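Print | E-mail
14 comments | 74 shares

Wanted: people with messy drawers (and helpers who like sorting them)

Hi! I'm Nilmini Samarakoon and I run Cisura, a very small home-organizing business. I'm putting together a group of households for our June round of drawer and cupboard sessions, and I also need two part-time helpers. If either of those sounds like you, please keep reading.

I started doing this after I helped my aunt move out of a house she'd lived in forever. Her clothes took us a morning. The kitchen took a day. The odds and ends took the rest of the week – every bag inside another bag, spare lids, ribbon, wrappers she was saving, keys to who knows what. I loved it! I've been hooked on the small stuff ever since, and it's still the part of a home I'd pick first.

So please don't send me your walk-in closet. I want the compartment you push shut with your hip. Lined with old printed paper, stuffed to the top, a plastic bin in there that was supposed to fix everything? Perfect.

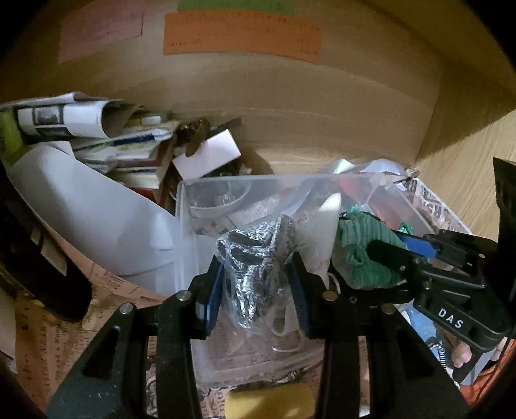

A crinkly packet, knotted fabric and a see-through bin, mid-sort.

What households get: one visit of 2 hours, free, for one drawer, shelf or cupboard. We empty it, we talk through what's in it, and we put back what you want to keep. You make every decision and I won't nag you about throwing things out (I have a whole tin of buttons myself). All I ask is that you're home for the visit and that you fill in a short form a few weeks later saying how the space is holding up. Please don't tidy first!

What helpers do: come along on visits, handle other people's belongings gently, wipe out bins, cut new liner paper, and write up a list of what went where. You need patience, decent knees and a way to get around between Bandara and Prurkine, where most of our visits are. No experience needed. Most visits are on Saturday, with the odd weekday evening. Training is one afternoon at our workroom on Drosent Street, paid at the same rate as the visits, and I bring lunch.

We've got a mailing list of around 1,000 people now, so spots for households do go fast. Renters are welcome, and so are shared houses, as long as everybody who uses the drawer has said yes.

To apply, use the e-mail link on this page and put "household" or "helper" in the subject line. Households, tell me which space you have in mind and how long since you last saw the bottom of it. Helpers, a few lines about yourself are plenty – I don't need a resume. I answer messages in the evening, usually after 7.

E-mail this page | Print this page
Share (74) | Comments (14)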